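Notes on a long wait: month six

I moved from Durrani to Prallia for work and was told in June that my lungs were failing. The diagnosis has a long name, and I will spare readers of this blog the spelling. What follows is a record of the practical side, for anyone in the same position.

Oxygen

The home unit is a Nernent, rented by the month. It runs at 2 litres a minute at rest and 6 on the stairs. The tubing supplied was too short to reach the kitchen, so I ordered a longer one. Check with the supplier before doing this, as not every unit will hold its flow over a longer run. The noise is constant but low. I sleep with it outside the bedroom door.

Housework

I now do most jobs sitting down or in stages. Laundry is sorted on the bed, one item at a time, with a rest after each few. Bending is worse than lifting. Anything kept below knee height has been moved up to a shelf.

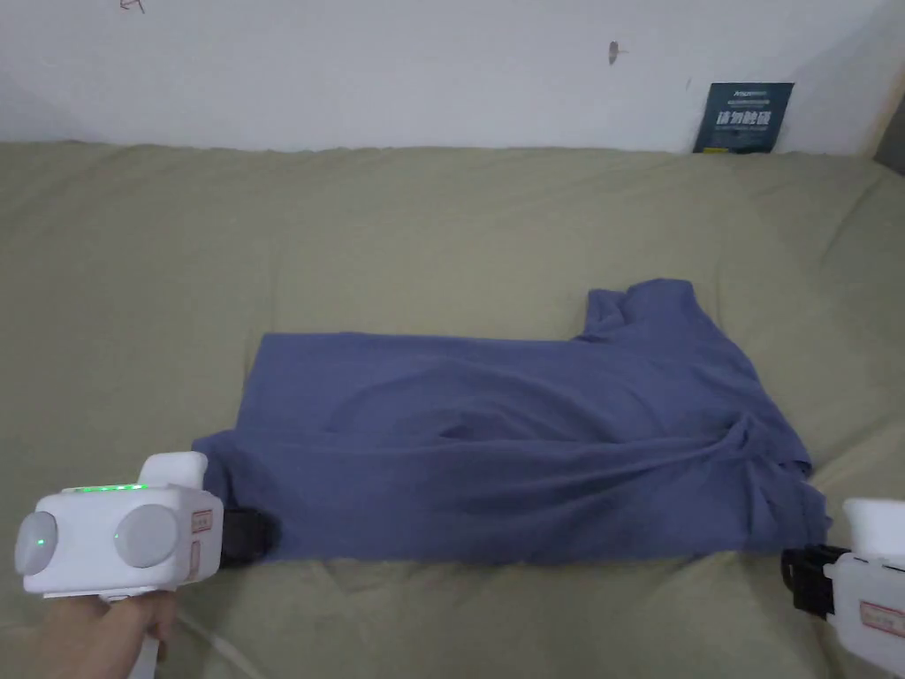
Costs

My insurance pays for the clinic visits and most of the drugs. It does not pay for travel, and the transplant centre is in Astov, 60 miles away. I have spent 1554 on fares and overnight stays so far. Keep every receipt - the hospital fund asks for originals and sent my first claim back without them.

Flying home

My mother is in a care home and cannot travel. I would like to see her. The airline needs a medical form signed by the consultant, and proof that the portable unit is approved for use in the cabin. The batteries must outlast the flight by a fair margin, so I would need to carry spares. The consultant has not signed yet. He wants another set of blood gases first, and those are booked for the morning clinic.

I will post the list of forms once I have the full set.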